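Print this page | E-mail this thread to a friend

Soaking beans: do you bother?

trnka_kitchen
I've been cooking dried beans for years and always soaked overnight because my mum did. Last Thursday I forgot, chucked them in the pot anyway, and they were lovely. Took a bit longer, broth was darker, skins held together better if anything. So now I'm wondering what I've been doing with all those bowls on the worktop. Do the rest of you soak?

Silvia V
Always, and with salt in the water! The salt is what makes the skins soft, I swear by it. Eight hours, drain, fresh water, bay leaf, done. My black beans come out creamy and my chickpeas don't fight back (I make a lot of houmous, so I get through a silly amount of them).

Florkell
Never soak black beans. You pour half the colour down the sink. Chickpeas yes, lentils obviously no, butter beans yes or you'll be there till bedtime.

Khadija G
Kidney beans are the ones I'd be fussy about. Soak them, throw the water away, then boil them hard for at least ten minutes before you turn them down. And don't put them in a slow cooker from dry, it doesn't get hot enough to make them safe. Everything else is down to taste.

trnka_kitchen
Thanks Khadija, I do know about the kidney ones, should have said. It was pinto beans I forgot.

Borivoj_J
Age of the beans matters more than any of this. I had a bag from the back of my mum's cupboard and simmered it for most of a Sunday and you could still have played marbles with them. Buy from a shop that sells a lot of beans and you can skip the soak.

Silvia V
Disagree, sorry. I've bought fresh ones from the big Turkish shop in Brikville and the unsoaked pot was still patchy — some mushy, some chalky. Same bag soaked was fine.

Borivoj_J
Patchy sounds like you boiled them too fast. Barely a blip on the surface, lid on crooked.

Florkell
Or hard water. Ours is terrible and a pinch of bicarb sorts it out. A pinch! I once put in a teaspoon and it tasted of soap.

trnka_kitchen
Right, I've got two bags of pintos from the same shelf, so I'll soak one overnight in salted water and do the other straight from dry, 40 minutes and then start tasting. Same size pots, same onion, lids on crooked for Borivoj. My other half has been told it's beans till the weekend and is taking it well so far. I'll report back when I've eaten both.
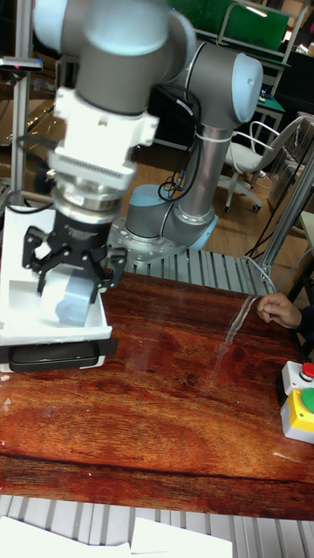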